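Two-arm bench, pre-run safety checklist with comments
Stuvar shared workshop, bay 9. Revised in June by Sharada Bhat after the cable changes. 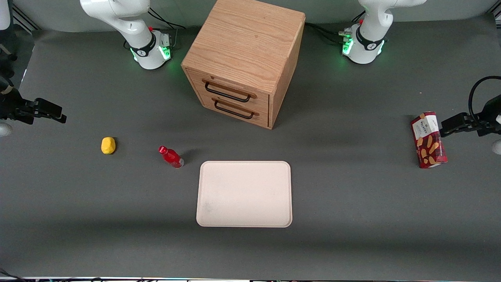

Who may start the arms?
Anyone who has signed the induction sheet and has a second member within reach of the wall isolator.

1. Wall isolator
Off and on once before the first run. OK. Handle is stiff – greased, check again next month.

2. Stop circuit
Press with both arms holding position, then reset and repeat with both moving at low speed. OK on both. Reset must not restart motion.

3. Base bolts
Torque marks in line on both bases. Right arm OK. Left arm: one mark out by a few degrees. Retightened and re-marked. X. Doucet.

4. Base cables
No strain at the connectors with the arm at full reach. The left arm's bundle runs across the back towards the drawer cabinet. Keep the cabinet forward of it and do not let the back panel rest on the cable. Comment (SB): two more clips wanted.

5. Gripper cables
Move each wrist through its full range by hand, power off. The left gripper has a loop of cable above and behind it. Loop must not catch on the fingers or on anything standing on the table. OK. Comment (XD): I would shorten it. Comment (SB): not until the wrist limit is changed, it needs the slack.

6. Indicator lights
Green at both bases before any program is loaded. Any other colour, stop and write it in the log.

7. Speed limit
Set to 13 per cent for a new program, never 100 on the first pass. Found at 40 after the last session. Reset, and the Baptiste controller now asks for a code.

8. Table height limit
Lowest finger position 9 mm above the tabletop, checked with the gauge block. Left OK. Right read nearly 8. Offset corrected, second reading OK.

9. Objects
Light items only. No glass, no open liquids, no blades. Bottles closed. Tray returned to the middle at the end of each run.

10. Drawer handles
Screws tight on upper and lower. Pull each drawer by hand before the arm does. Lower one drags slightly. Not a fault for this purpose.

11. Front edge
Rails and wiring along the front to be kept clear of tools and sleeves. Cover strip ordered from Pastier, 105 cm, to be cut on site.

Result: passed for supervised use. Open items: 4 (clips), 11 (cover strip).
Checked: S. Bhat, X. Doucet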